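From: Drahomíra Skála
To: Larkberg shop floor list
Date: Saturday, May 1, 2021
Subject: Re: [larkberg-floor] so what do the stockers do all day now?

Hi everyone,

Sorry for the slow answer, I was on earlies all week and by the time I get home I can't look at a screen. I'm going to reply in pieces because Pascual asked several things at once (as usual!) and I have opinions on most of them.

Pascual wrote:
> We're getting the same trial at Remness in a few weeks and people here are
> nervous. Management says "no change to headcount" and then talks about
> efficiency for 44 slides. What does a shift look like for you now? Do you
> just stand there and watch it? And who gets the blame when a shelf is wrong?

OK, the shift first. We used to have one person on snacks from opening until the first break, and that person did everything: cart, cardboard, facing, dates, labels. Now the robot does the placing and we do everything on either side of it. I set the stock out on the steel table, check the dates while I'm at it, and it takes the cans one at a time over to the shelf. It's slower than me. I'm not bragging, it just is. But my knees have noticed the difference on the bottom shelves, and I'm not going to pretend I miss those.
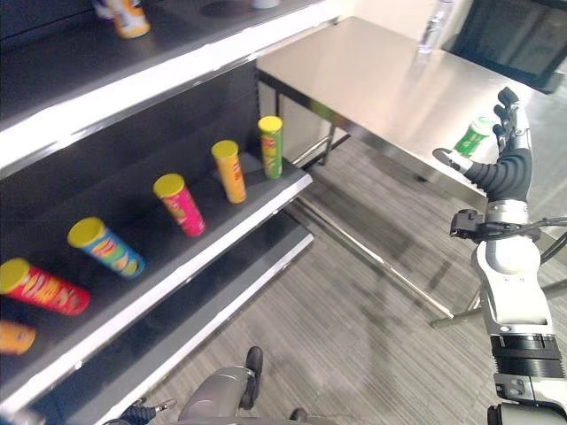
Does anybody have to stay with it the whole time?

On our floor one person has to be within sight of it whenever it's moving, and that person can do other work as long as they don't leave the aisle. We fought for the second half of that sentence. The first draft said "dedicated observer," meaning you stand there with your arms folded for hours, and two of the older guys said they'd quit before they did that. So now I do labels and price changes next to it, and I look up a lot.

Get that in writing before it arrives, Pascual. Ours was settled 3 weeks in, and those weeks were miserable. Some people were told to watch, some were told to keep up their old numbers and watch as well, and you can guess how that went on a Friday.

> And who gets the blame when a shelf is wrong?

This was the big one for us too. We log everything in Testeo now, and each placement goes in under the robot and each check goes in under a person. Sounds fair, but the first version of the report only showed the checks! So a can in the wrong spot had my name next to it and no mention of who put it there. It took a long email from me (sorry, boss, I know you're on this list) to get both columns printed. The April report had 608 lines and I read all of them — my husband thinks I've lost it.

What I didn't expect is how much of my day is now about spacing. A person stocking a shelf nudges things with an elbow, turns a label, shoves the back row over without thinking about it. With the robot you plan it. Round cans next to flat boxes is where I pay the most attention, and under a low upper shelf there isn't much room for a hand of any kind.
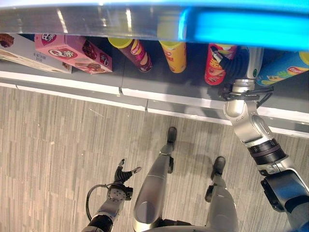

Lower shelf, right hand on the red can.

About jobs, because I know that's what people at Remness are really asking. There were 7 of us on days before the trial and there are 7 of us now. But one person moved to receiving, and she didn't ask to, and I don't think "no change to headcount" covers how she feels about it. The new work is also not spread evenly. Whoever is comfortable with the tablet gets the aisle with the robot, and whoever isn't gets the heavy carts. I've been pushing for a rotation, and for everyone to get the same two training mornings, paid. We have a yes on the mornings and a "let's see" on the rotation.

Would I send it back? No, I don't think so. I'd keep it on the low shelves all day long — but I'd want the people who do the stocking in the room when the rules get written.

Pascual, if it helps, I can send you our aisle rules and my notes on the Testeo report. Just don't forward the notes, there's some language in there.

Drahomíra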